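About us

Stusach is a small firm in Terbridge that tries out grippers, arms, cameras and controllers for people who would like somebody else to have tried them first. We don't make any of them and we don't sell any of them, so you can ring us up and ask what we think without ending the call as the owner of a robot arm.

It all began because Tyyne Koskela and Stavros Petek were tired of buying grippers twice. They worked together at a packing firm where a good deal of money went on hands that looked splendid in the brochure and then couldn't hold the one box they'd been bought for. Tyyne started keeping a notebook of what had been tried with what, and colleagues began asking to borrow it (and then not giving it back). After the third copy it seemed only sensible to do the job properly. The notebook is still on a shelf in our kitchen, and the first pages are all in Finnish, so please don't ask the rest of us to read it to you.

How we work

Nearly everything we look at these days goes through simulation before anyone picks up a spanner. We build your bench as a model, with the arms where you want them and the parts as near as we can get them to the real thing, and then we run the same pick and place again and again while changing one matter at a time. It might be the fingers, or the height of the approach, or where the camera sits, or simply how fast the controller is told to go. It's slow and rather dull to watch, and we have grown very fond of it.

Our standard bench is called Rissanen, after the street we were in when we drew it up. Its pads are there to give every trial a proper beginning and end, so that when we compare one gripper with another they have both been asked the same question. 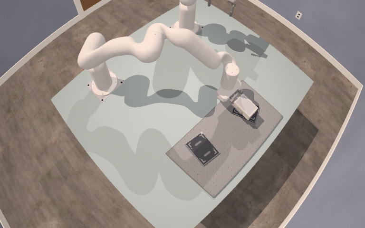

The Rissanen bench in simulation, with the small white box on its marker pad.

A full comparison on Rissanen comes to 853 runs for each gripper, and the largest job we have done so far, for a client choosing between several hands and a couple of controllers, came to 2,099 runs altogether. You get all of them, by the way, including the embarrassing ones. We send the plain results as a table, and a written report of 4 pages, and we do our very best to keep it to 4 - Stavros has been known to shrink the type.

Close work

Wide views are good for checking that an arm has room to move, but they tell you very little about fingers. For that we put a second viewpoint low down by the gripper, looking past the fingers at whatever lies between them. Trays are a favourite subject of ours, as a tray will forgive you almost nothing. Come in a little crooked and one finger touches well before the other, and then the whole thing wants to turn. We spent most of May on tray work alone, comparing finger widths and closing speeds, and trying to settle how much of a tray a camera needs to see before the controller can be trusted to line itself up.

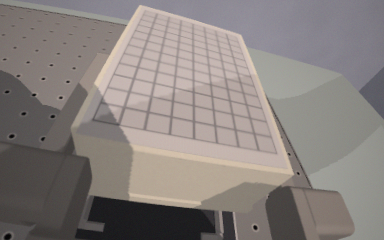

Marion Aitken wrote to us after reading our notes on trays: "I'd have liked more on what happens when the fingers close at different speeds. We use a wider pair at Lutness and had always blamed the camera, but your table made me wonder about the controller. Could you run ours both ways?"

We could, and we are. Letters of that sort are how a good many of our trials begin, and we would much sooner have an awkward question than a polite one. If you have a part that nothing will hold, do send us the drawing, and if you haven't got a drawing then send us the part in a padded envelope.

Who you'll meet

Tyyne plans the trials and has the final word on the reports. Stavros builds the benches, and Joonas Kauppinen looks after cameras and lighting, so any question about shadows will end up on his desk sooner or later. Anneli Partanen answers the telephone and writes the quotations. She also runs the two open afternoons we hold every year, when anybody is welcome to come in, bring a part along and see a trial set up from scratch. There is cake, and Anneli would like to know beforehand if you're coming so that she can get enough of it.

Prices depend on how many grippers you want compared and how much of your bench we have to model from nothing. A first conversation is free and tends to run on a bit.

Page last updated 2019-06-03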